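Audio guide keeps skipping the chapel stop – my running log
Posted in June by Noémie Lachance

Okay, so I'm putting everything in one place because I keep telling bits of this to different people. I look after the self-guided tour of Brardale, the old merchant's house with the painted ceilings, and we run it on the Lumari app. Visitors walk in, their phone picks up the little beacon in each room, and the right story starts playing. Lovely when it works! Right now it jumps from the staircase hall straight to the garden room and leaves out the chapel, the one room everybody comes for. 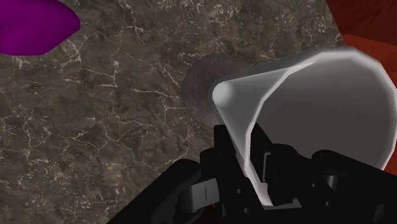 Page last changed: June, 4:40 pm

What I see: the app says "Stop 5" in the staircase hall, you go through the chapel door, nothing happens, and then as soon as you're halfway across the tiles it starts up with "Stop 7". Stop 6 never plays by itself. If you tap it in the list it plays fine, so the recording is there (800 words of me talking about stained glass, sorry everyone).

Tried first: new battery in the chapel beacon. No change. Then I deleted the app and put it back on my own phone, and borrowed a tablet from the ticket desk. Same skip on both.

Next I went into the Lumari editor and looked at the room settings. The chapel beacon is listed as 2,113 and that matches the sticker on the back, so it isn't a mixed-up number. I did find the signal strength for the garden room turned all the way up to 90 – I must have done that in the winter when people complained it was starting too late.
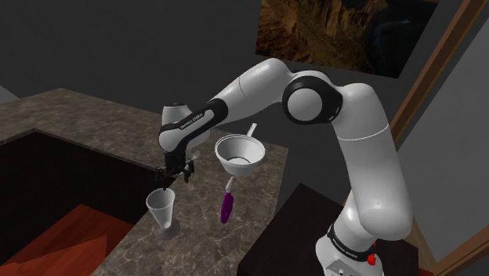
I turned it down to the same level as the other rooms, published, and walked the route again. Better, but still wrong. Now the chapel starts if you stand right by the altar rail, and if you stay near the door you still get the garden room. The wall between them is mostly that carved wooden screen, and I suppose a signal goes through it like it's a curtain.

Support wrote back and asked whether the rooms were set to play in a fixed order. They weren't. I switched that on, and then the whole tour refused to start for anyone coming in by the courtyard gate, so I switched it off again after lunch. Please don't suggest that one!
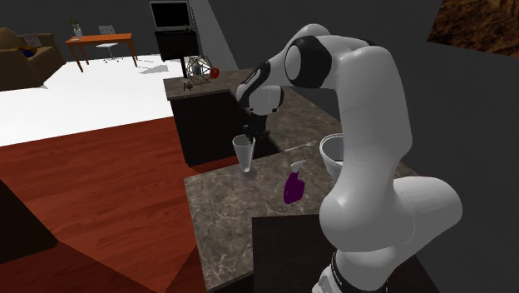
Where the beacons are now

I moved the garden room beacon off the screen side and over to the far window, behind the shutter. The chapel one used to be on top of the MacLeod cabinet, very low down, so it has gone up onto the ledge over the door. Walked it with both devices, in from the hall and in from the courtyard, and Stop 6 came on every time.

Still open: the Pumby headsets we lend out haven't been updated, and they keep their own copy of the tour. I've plugged them in at the desk to sync overnight. Could someone at support tell me if they pick up the new signal setting by themselves, or do I have to push it to each one? I'm leaving the ticket open until I've heard back and walked the route with a headset on.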